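About Skalcombe Stationery

We choose, pack and post small stationery for schools, clubs and offices. Sharpeners, rubbers, pencil cases, gel pens, rulers, the sort of thing that runs out in the second week of term.
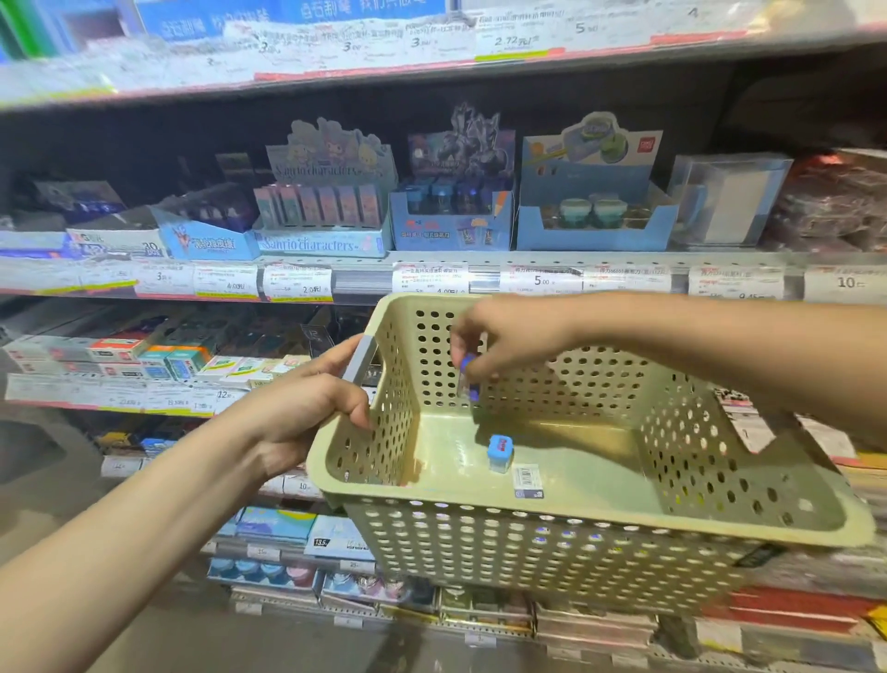 Could we not just get it all from a catalogue, one school office asked when we first wrote to them, and have it turn up on a pallet like everything else? They could, and plenty of schools do. The same office now has two boxes a year from us, because the catalogue sells sharpeners by the gross and they wanted a few each of several kinds.

What we do

We shop by hand. Most of our stock is picked one piece at a time, off the shelf and into a basket, by somebody who has a list and knows the price they are willing to pay. A lot of the things we like come from ordinary stationery shops in China, where small items are put out in their display boxes and you can look at each one properly before you take it. Sharpeners are the biggest part of it. Pencil cases are next, then rubbers.

Everything we bring back is tried before it goes on the list. A sharpener has to put a clean point on a cheap pencil as well as a good one. The lid has to stay shut in a bag. Rubbers are tested on the paper most schools buy, which is thin, and a fair number of them tear it. Those don't go any further, however nice they look.

Our list has 2,504 lines on it at present. Not all of them are in stock at once. If you want something that is marked as waiting, tell us and we will put your name against it, but we don't take money for anything that isn't on our own shelves.

How we started

Skalcombe Stationery began as a school tuck shop cupboard. One shelf of it was given over to pencils and rulers, and that shelf sold better than the crisps. After a while it moved out of the cupboard and into a unit on the Nikolaidis yard, where we still are. The unit has a packing bench down one side and racking down the other, and a small counter by the door for people who would like to call in.

In the early days we bought from two wholesalers. One of them, Colara, still supplies our exercise books and plain card. For the small things we found we did better choosing them ourselves. Wholesale packs tend to be mixed, and a mixed pack nearly always has a colour in it that stays in the drawer.

The Cikau box

Most of our customers know us through the Cikau box. It is a flat box that fits through a normal letterbox and holds enough for one pupil for a term. You choose the contents from the list, or you can leave it to us and give us an age and a limit on what you want to spend.

A standard Cikau box has:
a sharpener with a lid
2 rubbers
3 pencils, HB
a 15 cm ruler
one extra, which changes each term

We pack to order. Schools having more than 42 boxes get them sorted by class, with a label on the end of each carton, and we can put names on if you send us a list in class order. Please check the spelling before you send it - we copy what we are given.

How we price

Every item has one price, and it is the same for a school as it is for a parent. Postage is added at the end and shown separately. We mark up small items a little more than large ones, as they take just as long to pick, check and wrap. Prices are looked at once a year, in June, and stay put until the next June unless something goes badly wrong with freight.

Faulty things

If a blade is loose or a hinge has gone, send us a photo and we will post another. There is no need to send the old one back. We keep a note of what fails, and anything that turns up on it too often comes off the list.

We do sell replacement blades for the metal sharpeners. They come with a screw. You will need a very small screwdriver, and it is a job for a grown-up.

Visiting us

The counter is open on weekday mornings during term. You can walk round the racking with a basket and pay at the door, by card or cash. Parking is on the left as you come into the yard - please leave the loading bay clear. There is one step up to the unit and a ramp we can put down if you ring the bell.

The counter will be closed on Mon 18 October for stocktaking. Orders placed that day will be packed the following morning.

For school accounts, returns or a printed copy of the list, use the contact form and put the name of your school in the first line.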